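When I ask Dineo Mtshali how her week is going, she laughs and says she has been folding and rolling towels since Monday, or at least watching a robot hand do it while she steers. She gathers examples at Teltell, for a learning system the team calls Hoani, and she is so cheerful about it that we ran well past our hour.

"People picture me typing," she says. "Mostly I'm moving cloth, and then I move it again a little differently, and then I have tea."
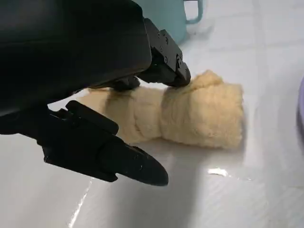

So far they have kept 3,039 examples, 69 of them from the morning I visited. She likes soft things best, she tells me, and also finds them the hardest, "because a towel never lies down the same way twice, bless it." A session runs 10 tries, then a rest, and she throws out more of her own work than I would have the heart to.

Does she mind the repetition? "Oh, I did in December," she says. "Now I catch myself doing it at home with the dishcloths, very slowly, thumb underneath."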